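Hurkwood Collectors Forum
Trading Cards > Grading, Storage and Authentication

Thread: Revised submission rules for the Verhoeven set registry

Registry_Desk
Posted 5/21/26
Members are advised that the Verhoeven set registry will accept cards in Skadex holders under the revised rules. Cards in older Zinatgate holders remain eligible, provided that the label is legible and the certification number can be matched to the published list. Raw cards will no longer be counted toward set completion. Questions may be posted in this thread.
Mieke De Haan, Registry Desk

halfpackwax
I wish to record an objection to the last provision. My set stands at 700 cards, of which 60 are raw. Several are commons worth less than the grading fee. The former rule allowed raw cards with front and back scans, and I am not aware of any abuse of it.

cornerwear_50
I respectfully disagree with the previous member. Scans do not show trimming, and they seldom show a recolored border. A registry that ranks sets against one another requires a common standard.
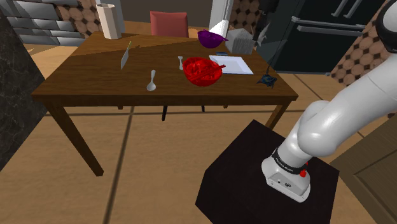 Table with red bowl, tray and cutlery.

With regard to cost, Skadex offers a bulk rate for submissions of 50 cards or more. Members with smaller quantities may wish to combine their orders through the group submission board.

halfpackwax
The bulk rate excludes oversized issues, and most of my 60 are oversized. I would ask the Desk to consider an exemption for that size.

tobaccoera
I support the exemption in part. It should apply only to issues that Skadex does not encapsulate at all. I would also note that certification number 3427 appears twice on the Zinatgate list, once for a rookie pitcher and once for a team card. Which entry will the Registry honor?

Registry_Desk
The duplicate entry has been noted. Owners of either card should send clear scans of both sides of the holder, and both cards will keep their registry points during the review. The request concerning oversized issues will be considered separately. Existing sets will retain their present standing until February.

cornerwear_50
I remain opposed to any exemption, but the February date is reasonable.

halfpackwax
I thank the Desk for its reply. I will submit a list of the affected issues by private message.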